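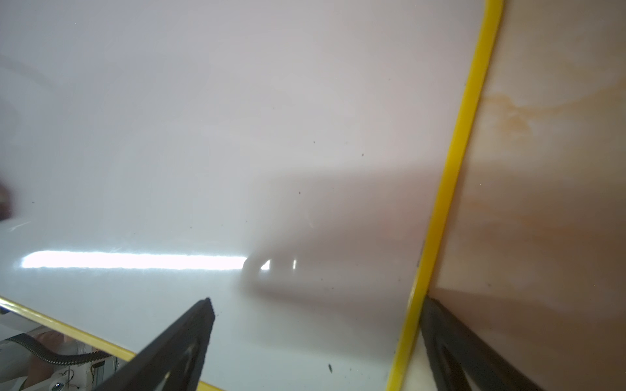
The Lykkegaard Reading House has kept a record of its furniture and room finishes for ten years, and the gallery on this page presents the portion of that record devoted to color at the edge. Colored edging was used widely in the workrooms of the house, where it marks the limit of a work surface and gives a room its main accent without the need for painted walls. The narrow lemon-yellow strip seen against glossy white is typical of the combination adopted for the Drositz Room. The white takes on a pinkish tone where the light is warmer, while the yellow keeps its strength, and the beige beyond it, mottled with orange-brown, makes the line easy to find. Visitors often remember the rooms by their edging colors, and the staff refer to them in the same way in day-to-day work.

Edges and Surfaces: The Drositz Room

White surface with yellow edging. The finish of the strip is glossy, and a thin darker line runs along one side of it. A second yellow strip is visible at lower left, paler in the light.
Record group: Drositz Room, surfaces and edging. View 4.

About the room

The Drositz Room is used for paper sorting, label writing, and the repair of book jackets. It was furnished in two stages. The first stage supplied the white work surfaces, which were selected so that loose paper fragments and colored thread could be found quickly. The second stage supplied the storage and the seating, and the yellow was chosen at that time for use throughout the room. Four rooms in the house now follow the same principle, each with its own color. Gristero has green, Parkinik has dark red, and the small office beside the entrance has blue.

The house does not require that surfaces be returned to a new appearance. Marks that come from ordinary use are entered in the record and left in place unless they interfere with work or transfer to paper. Edging is treated more strictly. A strip that has lifted can catch a sleeve or tear a sheet, and it is to be reported on the day it is noticed.

Care of glossy white surfaces

Surfaces are wiped at the close of each session with a soft cloth and plain water. Mild soap may be used on ink and pencil. Scouring powder and abrasive pads are not permitted in any room, as they dull the gloss and leave a patch that shows clearly under raking light. Cutting is done on a mat. Adhesive tape is not to be applied directly to a white surface or across an edge strip.

Readers who wish to check a surface for dust or fine scratches should lower their line of sight and look along it toward a lamp or window. Reflections make small faults easier to find. The reading lamps may be turned for this purpose but should be returned to their usual position afterward.

Using the record

The written record for the Drositz Room runs to 14 sheets and may be consulted at the front desk. Each sheet gives the position of the item, the color of its edging, its general condition, and any repair that has been approved. Sheet 7 deals with the edge strips and includes the house's instructions for cleaning along the joint, where dust gathers most readily. Copies are supplied on request for private study.

Gallery views may be reproduced in school and college work if the Lykkegaard Reading House is named as the source. Requests for any other use should be made in writing and should state the room, the view number, and the intended publication. Allow ten working days for a reply. Requests received in the second half of December are answered after the house reopens.

Corrections to the record are welcome, particularly from former readers who used the room before the present furniture was installed. Please give the name of the room and, where possible, the sheet number. Original papers should not be sent by mail.

Page last reviewed December 11, 2025

Collections > Rooms and Furnishings > Galleries > Drositz Room

Related galleries
Gristero Room: Green Edging and Storage
Parkinik Room: Work Surfaces and Shelving
The Entrance Office in Blue
Chairs and Stools of the Lykkegaard Reading House
Lamps, Shades, and Window Blinds
Guidance for Readers: Ink, Tape, and Adhesives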